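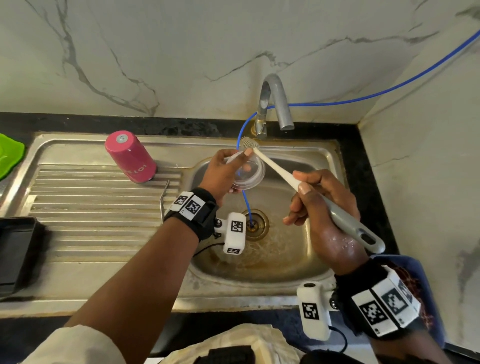 Stirbridge Robotics Course, Final Project Report
Learning Dishwashing Motions from Wrist-Worn Markers
January 8, 2026

Summary

Our question was simple to ask and a lot of work to answer: if people wear cameras and printed markers on both wrists while they wash up at home, is the recorded motion good enough to train a two-armed robot policy? We think the answer is yes for the scrubbing part of the task, and we're really excited about how far it got. Rinsing is another story (see Problems).

What we collected

We recorded 1,694 short clips of people cleaning bottles, cups and plastic containers at their own sinks. After removing clips where the head camera lost both wrists for too long, 1,636 were left. We called this set Mundden, after the street where the first kitchen was, and the name stuck.

Each person wore a head camera plus a strap on each wrist. A strap carries a small camera and a tracking block with square black-and-white markers. The markers let us work out where each wrist is as seen from the head, and the wrist cameras fill in what the head can't see, like a brush going down inside a container.

Method

First we found the markers in every head view and solved for the pose of each block. When only one marker was readable we still kept the pose, but gave it a lower weight. Gaps were filled with a smoothing filter that we borrowed from an earlier class project, Drilonitz, and rewrote almost completely (the old one assumed a single hand!).

Next we described the right wrist relative to the left one. This was our favorite idea in the project. A person scrubbing a container moves both hands all over the sink, but the brush hand relative to the holding hand follows a short, repeating path. In that form the data looked so much cleaner that we redid all of our plots.

The policy itself, which we named Song, takes the two wrist views and predicts the next second of relative motion. We trained it once with the relative form and once with plain head-camera coordinates, and kept 432 clips out of training for testing.

Results

The relative version had the lower prediction error in every kitchen in the test set. The gain was biggest for long-handled brushes, where small wrist turns matter a lot. We then ran 100 trials on the lab arms with a dry container and a bottle brush. The relative version kept the bristles in contact through the full stroke in most of them — the plain version often drifted off the rim after a few passes.

Problems

Water drops on a wrist lens ruin a clip quickly, and glare from steel sinks hides marker corners. Cables were annoying too, and two people asked for shorter ones. For rinsing, the model never learned when to stop, probably because our clips are cut too close to the end of the scrub.

Next steps

We'd like to record again in October with longer clips and a matte print for the markers. We also want to try adding a contact signal, even a rough one from the wrist microphones we never got around to using.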